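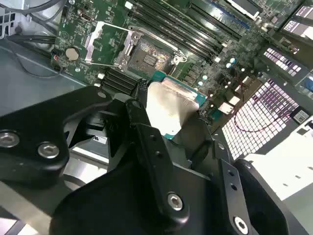
Obed Asante asks whether the Stimance kit is worth paying for if all you want it to do is put processors into sockets. Fair question, and it's the one I get most, so I'll answer it in a thread.

Print | E-mail this thread

2/ What you get: two gripper fingers, a wrist camera, a mounting plate, a license for the insertion software and a box of spare screws. You supply the arm. I run mine on a Kyei arm that I already had on the bench.

3/ I refurbish desktop machines for resale. I've had the kit since January and paid full price for it. Stimance hasn't sent me anything free and they haven't read this.

4/ Setup took me an afternoon. The plate bolts straight on. Calibrating the camera was slower because the manual skips a step – you have to save the tool offset before you run the routine, or it throws the values away without telling you.

5/ CPU work is the hard case. With the lever up and the load plate open, those gold pins have nothing over them. Come in at an angle and touch down early and you can bend a row. A human hand feels that. The kit has to get it from the force reading and the camera.

6/ My numbers so far. 209 insertion attempts, all on scrap boards or boards I could afford to lose. 103 of those were with the software as shipped, and the rest came after the spring update.

7/ Before the update I had 35 aborted attempts. An abort means it stopped above the socket and backed off. Annoying, but I'd take an abort over a crushed socket every time. I haven't had one since the update that I couldn't trace to my own taught position.

8/ Damage: two boards with bent pins, both in the first week. Both times I had the force limit set too high. Leave it at the default.

9/ The software wants you to teach a pre-insert pose for each socket type. Do it inside the case you'll be working in. I taught mine on a bare board first and then had to redo it all once there were cables and side panels to stay clear of.

Get new posts by e-mail. Enter your address to subscribe to the newsletter.

10/ Shivam Awasthi asked about closing the load plate afterward. It doesn't do that. You can script it, and I've tried, but the lever needs more push than the fingers like to give. I close it by hand.

11/ Memory is easier. Long slots, clear edges, straight push. If memory is most of your work, the cheaper Plendden fingers will do fine and you can skip the rest of the kit.

12/ Support: I wrote to them twice. One answer the next morning, one after nine days. The second one was a link to the manual page I'd complained about.

13/ Running costs are low. Replacement finger pads are $49 a pair from Nedwood, the only place I've found that keeps them in stock. I'm on my second pair.

14/ So, Obed – for one-off builds, no. Do it by hand, it takes a minute. For the same board model over and over, yes, if you already own an arm and have scrap boards to learn on.

15/ I'll post the pose file for my socket type once I've cleaned up the names in it. If you need it sooner, send me a message and tell me which arm you're on.

Print | E-mail this thread

This site uses cookies. By continuing to browse you agree to our use of cookies.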